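Home | Notebook | Materials | People | Archive

Notebook, November - glue for the book spines, second round

Started at 9:40. Viola Piras was already in the workshop and had the hide glue soaking from last night, 310 grams of water on the granules. In my opinion it was too much water, but we decided to keep it, so the comparison with the first round stays fair.

We have three old books from the Mansilla box. All three have the same problem: the spine lining is gone and the sections move when you open them. I numbered the books in pencil on the inside of the back board. Please do not erase these numbers before the end of the tests.

Book 1. Wheat paste only, two thin layers, Japanese paper on top. The paste was a little lumpy. I passed it two times through the small sieve and after this it was good. I worked from the middle to the ends with the flat brush.

Book 2. Hide glue at 60 degrees, one layer, then cotton cloth. It became stiff before I could finish the lower part of the spine, so I had to warm the brush again. The smell is strong and Viola opened the window, which made the glue cool even faster. Next time we close the window or we work in two persons.

Book 3. Half paste and half of the Custow adhesive. The mixture is easy to spread and you have enough time to correct the cloth. I used a strip of 202 mm and cut the rest after.

At 14:15 all three were under the boards. I pressed with the small weights and not with the iron press, because last time the iron press left a line on the leather of the Skovus atlas and I still feel bad for it.

Ottavio Messina came by and asked why we don't use the ready-made linings. I told him they are fine for a new book, but on these backs the curve is never regular, and the lining makes a small air pocket near the head. He was not convinced. He will bring one tomorrow and we will see.

Still to do:

1. Open each book slowly at page 50 and write how the spine moves.

2. Order more cotton cloth, the 400 mm roll. The Grunar shop had it last time.

3. Type these notes in the shared file, with the paste recipe.
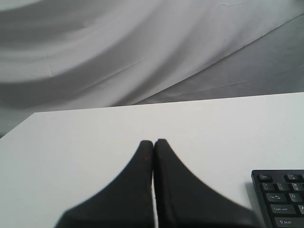

4. Wash the sieve with warm water. The paste from the morning is already hard in the corners.

Comments

Viola P.: For book 2 I would write also that the cloth was cut on the wrong grain. It was my mistake, sorry.

bindery_guest: Which flour do you use for the paste? Mine goes sour after two days.

Ottavio: I found the lining. It is too narrow for book 3 but good for the other two.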